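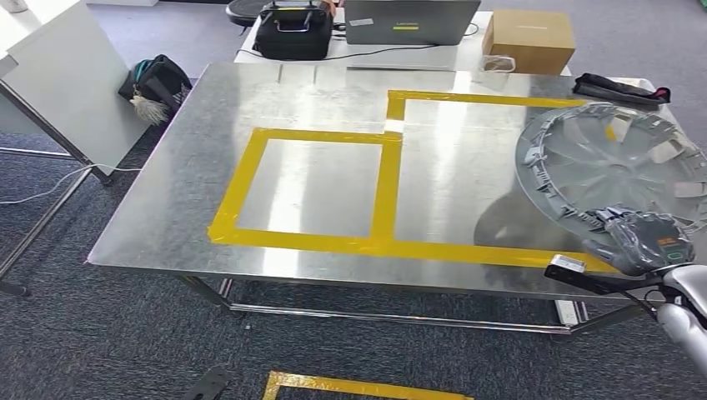
Ronja Lunde reckons wheel covers should be washed before anyone sorts them, and she's told me so at every meet since October. I sort first! Otherwise I end up scrubbing ones I'll never keep (and my kitchen sink has suffered enough).

So, welcome to the wheel cover page. I've been picking these up at swaps and garage sales around Flastatville for years, and the list now stands at 136, mostly grey plastic, a few in a silver so tired it may as well be grey. Lots of you have asked how I go about checking them, so a few notes to go with the gallery.

**Underside up, on the metal table.** I always look at the back first. The clips and ribbed tabs sit in a ring near the rim, and they tell you far more than the glossy side does. I love the spoke shapes from behind too, all those curves running out from the centre.

**The yellow tape.** Two areas marked out side by side, the smaller one on the left. Big covers like this one hang over the tape at the right-hand end, and I've given up being fussy about it.

Next up is a box from Yuen that Hok-lam Tai is bringing over, up to 9 covers if he can fit them in the hatchback. If you've got a spare with all its clips and a colour close to this grey, drop me a line, I'm always keen for a trade.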